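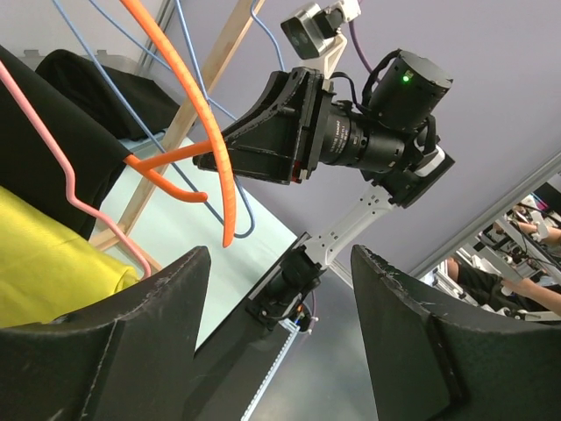 Work under way at a two-arm garment handling cell, seen from between one arm's gripper fingers.

News > Press Releases > Shared Workspace Practice

Destura Publishes Its House Rules for Two-Arm Garment Cells

CLESTDALE, Fri 18 September. I run the cell practice desk at Destura, and I've been itching to get this one out the door! As of today our house rules for garment handling cells are free for anyone to download, copy, mark up and argue with. The full title is the Destura Practice Guide for Two Arms at One Rack (we went through a lot of titles), and it has 67 rules in it.

We wrote the guide with Echeverri, our partner firm in Nornthorpe. Between us we had 444 written notes from people who set up and run these cells, and, wow, did they disagree with each other. Some shops let both arms into the same space whenever the software says the path is clear. Others wouldn't dream of it. We landed in the middle: one arm has to claim the shared zone over the rack before it goes in, and it keeps that claim until its gripper is back out past the line. The other arm can work anywhere else in the meantime.
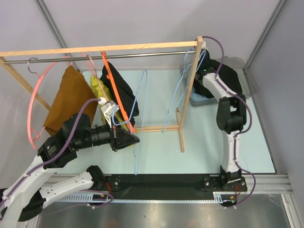
One arm reaches in among the hanging clothes while the other works at the bin behind the rack.

Cables get their own chapter, and I'm a little proud of it. The rule is that you run each arm slowly through its whole reach with the cables on and the rack in place, then do it again any time you move the rack, the bin or a bracket. Yes, even if you only moved it a little. Write down who did the check and tape the sheet to the cell.

We also cover gripper wear. Fingers get scratched, that's life, and a scratch alone doesn't pull a gripper out of service under our rules. A rough edge that snags the test cloth does. There's a page on hangers too, with separate entries for plastic and wire, plus a long section on where people may stand during a run and who gets to call a stop (everyone does, visitors included).

One thing I want to be clear about: this is good practice from two companies, and it doesn't replace the safety standards or the laws where you work. Read those first, please.

We're holding an open comment round through the end of October, and the first revision comes after that. We have 207 seats for the online walk-through, so grab one early if you'd like to ask us things live. Requests for seats and printed copies go to the practice desk at our Clestdale office.

Related releases
Echeverri and Destura Agree on Shared Stop Button Labels
Nornthorpe Test Floor Opens to Outside Teams
Comment Form: Two Arms at One Rack
Cable Check Sheet, Printable Version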